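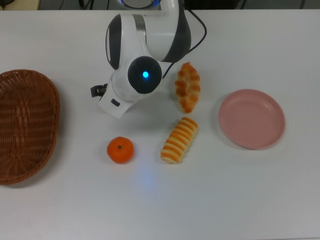

Werusについて

はじめまして、Werus(ウェルス)です。朝ごはんの食卓まわりの道具をつくって売りながら、食卓のととのえ方の教室を開いています。パンを入れるかご、果物をのせる皿、それを並べるテーブル。扱っているのはほとんどそれだけなのですが、毎日さわっていてもまだ話したいことがあって、このページもつい長くなってしまいました。お茶でも飲みながら読んでいただけたらうれしいです。

わたしたちの仕事

Werusの仕事は大きく分けてふたつあります。ひとつは、かごと皿の企画と販売。もうひとつは、工房の二階でやっている「朝の食卓教室」です。

もともとはかごの修理屋でした。持ち手のほつれたもの、底の抜けかけたもの、縁の巻きがゆるんだもの。預かったかごを直してお返しするときに、どんなふうに使っていますかとたずねると、いちばん多い答えが「食卓でパンを入れています」だったんです。その次が果物。みかんやオレンジをごろごろ入れて、テーブルの端に置いている。直したかごを渡した瞬間に、もう次の日の朝ごはんの話が始まるのが楽しくて、それならかごのまわりのことも一緒にやろう、と考えるようになりました。

修理の受付は今も続けています。うちで買ったものでなくても大丈夫です。ただ、塗装がはがれたものと、金具の交換はできません。かごの写真を全体、底、傷んだところの三枚、お問い合わせフォームから送ってください。

かごの話

うちのかごはGoment(ゴメント)という名前です。丸、楕円、長い四角の三つの形があり、深さはそれぞれ浅め一種類だけ。深いかごも何度か試作しました。たくさん入って便利なのですが、食卓に置くと向かいの人の皿が見えにくくなるんですよね。手を伸ばしてパンを取るときも、深いと手首がぐっと曲がります。浅いかごなら、座ったままひょいと取れます。

編み目は細かすぎないようにしています。パンくずの落ちる目がいいのか、落ちない目がいいのか、これは社内でも意見が割れたままです。落ちる派は、かごを持ち上げてテーブルをさっと拭けばおしまいだと言います。落ちない派は、布を一枚敷けばいいと言います。そこで丸と楕円は目をゆるめに、四角は詰めて編んでいます。どちら派の方も、どうぞお好きなほうで!

色は茶色の濃淡だけです。青や赤に染めたこともありますが、食パンを入れても丸パンを入れてもいちばんおいしそうに見えるのは、やっぱり茶色でした。茶色のなかに茶色を置くのに、ちゃんとパンが主役になるんです。オレンジを入れたときの明るさときたら、何度見ても声が出ます。

皿の話

皿のシリーズはLaing(レイン)といいます。直径の違う丸皿が四枚、重ねると段々になってきれいに収まります。色は白、薄い灰色、それからピンク。

ピンクを出すときは、じつはかなり迷いました。食器棚にピンクの皿が一枚もないというお客さまが多かったからです。教室で試しに使ってもらったところ、「トーストの焼き色が濃く見える」「目玉焼きをのせたら急に楽しくなった」と評判がよく、今ではいちばん早く棚からなくなる色になりました。白いテーブルに置くと、ものが何ものっていないときでも、そこが誰かの席だとすぐに分かります。小さいお子さんのいるおうちで「自分の皿」として選ばれることが多いのも、そのあたりに理由があるのかなと思っています。

縁は低く、少しだけ立ち上げてあります。切った果物の汁がこぼれない高さ、バターナイフを寝かせて置ける高さ。この二つを両方かなえるまで、ずいぶん粘土をこねてもらいました。焼いてくださる窯の皆さん、ありがとうございます。

朝の食卓教室

教室の名前はPandar(パンダル)です。一回25名まで、土曜の朝に開いています。料理教室だと思って来てくださる方もいますが、料理はほとんどしません。切る、よそう、並べる、食べる、片づける。そこまでをゆっくり一時間半かけてやります。

最初にやるのは、テーブルの上を全部どけることです。調味料も、花も、読みかけの新聞も。きれいに拭いて、空いたところにかごをひとつ置いてみます。真ん中に置く方、左に寄せる方、手前ぎりぎりに置く方。人によって本当に違います。正解は用意していません。ただ、置いたあとで必ず座ってもらいます。立って見たときによかった場所が、座ると遠い。これが毎回起こります。

次にパンと果物を出します。全部をかごに入れてしまわず、いくつかテーブルに出したまま、どこに持っていくか考えてもらう時間があるのですが、わたしたちはここがいちばん好きです。丸いものは転がるので、オレンジは皿にのせたい。いや、かごのほうが安心。パンは皿に取り分けておきたい。でも最初から皿にあると、自分で選ぶ楽しみがなくなる。大人が真剣に、オレンジひとつの置き場所で話しこんでいるんです。子どものクラスだともっと早くて、たいてい三秒で決まります。そして五秒後に変わります。

ものとものの間のあけ方もお伝えしています。くっつけすぎると取るときに隣を倒しますし、離しすぎると食卓がさびしくなります。目安は手のひらの幅。手を開いてそっと入れて、どこにもさわらなければ十分です。定規は使いません。家に帰ってからも手はついてきますから。

片づけは全員でやります。かごを逆さにして軽くたたき、皿を重ね、テーブルを拭く。パンくずを集める小さなほうきが人気で、取り合いになることもあります。(ほうきは販売していません。よく聞かれるので、ここに書いておきます。)

これまでに開いた教室は130回になりました。参加してくださった方はのべ1673名。何度も通ってくださっている方もいて、置き方がだんだん変わっていくのを見せてもらえるのは、この仕事のごほうびのようなものです。

工房のこと

一階が工房と小さな店、二階が教室です。二階には白い天板の大きなテーブルを置いています。木の色のテーブルも好きなのですが、白いとかごの影まで見えて、どこに何を置いたかがとても分かりやすいのです。そのかわり汚れもよく見えます。ジャムの日は大忙しです。

一階の棚には、これまでにお預かりしたかごの修理の記録が並んでいます。数えてみたら1000件を超えていました。紙のカードに、傷んだ場所と直し方と、何を入れていたかを一件ずつ書いています。最後の「何を入れていたか」の欄は、最初のころはありませんでした。あとから足したのに、読み返すとここばかり見てしまいます。食パン。みかん。ゆで卵。バナナ。クロワッサン(休みの日だけ)。鍵とめがね。猫、というのも一枚あります。

新しいかごの形を考えるときは、このカードをめくるところから始めます。持ち手の根もとの傷みが多い形は、片手で持ち上げることが多い形。底の真ん中が傷む形は、重い果物を入れられることが多い形。道具がどう使われてきたか、傷み方がちゃんと教えてくれます。今のGomentの底を二重にしたのも、みかんの季節にカードがどっと増えたからでした。

かごのお手入れについて

お問い合わせが多いので、基本のところだけ書いておきます。

ふだんは乾いた布か、やわらかいブラシで十分です。
果物の汁がついたら、固くしぼった布で拭いて、風の通る日陰で乾かしてください。
水に浸けるのと、食器洗い機は避けてください。
果物を入れるときは、ときどき上下を入れ替えてください。底の一個を忘れがちです。
パンは冷めてから入れてください。焼きたては湯気で底が湿ります。
しまうときは重ねずに、逆さにして棚の上へ。

毛羽が気になってきたら、切らずにご相談ください。編みはじめの端だった場合、切るとそこからほどけることがあります。

これからのこと

今年の2月から、四角いかごの小さめサイズの試作を始めました。ひとり暮らしの食卓に置けるものがほしい、という声にずっと応えたかったのです。パンが二つ入って、隣に皿を一枚置いても窮屈にならない大きさ。言葉にすると簡単なのに、縁の太さをほんの少し変えるだけで急に重たく見えたり、頼りなく見えたりします。毎朝誰かが試作品を持ち帰って、自分の家の食卓で使ってみては、次の日に感想を言い合っています。いい時間です。

皿のほうは、Laingに楕円を加えるかどうかで話し合いの真っ最中です。切ったオレンジを一列に並べたい人と、丸皿の上で花のように広げたい人がいて、どちらの気持ちもよく分かります。教室に来てくださった方には試作品をさわっていただけますので、ぜひご意見を聞かせてください。

学校や保育園への出張教室も行っています。かごと皿はこちらから持っていきますので、ご用意いただくのは机と、パンと、季節の果物だけです。アレルギーのあるお子さんがいる場合は、果物の種類を事前に相談させてください。模型の果物に替えて行うこともできます。机は何台かくっつけて使いますから、高さがそろっていると助かります。

店と教室のご案内

店は水曜日と祝日がお休みです。午前十時から午後五時まで開けています。教室のある土曜日は二階がにぎやかですが、店もふつうに営業していますので、遠慮なくお入りください。

教室のお申し込みは、教室ページの予約欄からどうぞ。お子さんだけの参加は小学生から、それより小さいお子さんはおうちの方とご一緒にお願いします。エプロンはいりません。袖のまくれる服だと動きやすいです。

かごを買うかどうか決めていない方、皿を見に来ただけの方、修理の相談だけの方、みなさん大歓迎です。おうちのテーブルの大きさをメモしてきてくださると、店のテーブルに同じ広さを布で作って、その上で実際に並べてみることができます。お使いの皿を一枚持ってきてくださる方もいて、これがまた楽しいんです。割れないように包んで、どうぞお持ちください。

株式会社Werus
かごGomentの製作と修理/皿Laingの企画販売/朝の食卓教室Pandarの運営
お問い合わせは、お問い合わせフォームへお願いします。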